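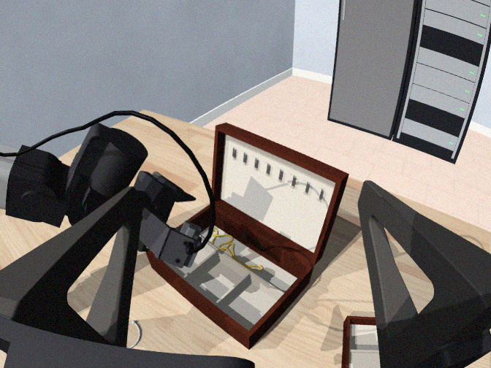
A simulated gripper test with a jewelry box and a thin chain necklace.

Search Risance Wiki Go

Necklace task (gripper comparison)

The necklace task is a simulated test used to compare robot grippers and wrist cameras on small, flexible objects. It is part of the Clomero set, a group of 13 tabletop tasks kept by the Risance robotics lab. The task was added in August and is mostly used with two-arm setups.

Setup

An open jewelry box stands on a wooden table. The lid has a row of small hooks along the inside, and the tray below is split by low dividers. At the start the chain lies in the tray. The arms have to lift it and hang it on one of the hooks.

A trial ends when the chain is on a hook and both grippers are clear of the box, or when the time limit runs out. A chain dropped outside the box counts as a failure.

Grippers compared

Two grippers are normally compared. The Manalo has open triangular fingers with blunt tips – it closes firmly but tends to push a loose chain along the tray floor. The Bokus has narrower tips and reaches between the dividers more easily, though it loses its hold more often during the lift.

Each gripper is run for 1,000 trials with the same controller. Start positions are drawn from nine fixed layouts, so results can be matched layout by layout.

Limits

Chain contact is simplified in the simulator, and tangles come apart more easily than they would on real hardware. Scores are meant for ranking grippers against each other.

Last edited January 12, 2022
2 comments · 9 shares

Related articles
Clomero task list
Wrist camera placement
Manalo gripper
Bokus gripper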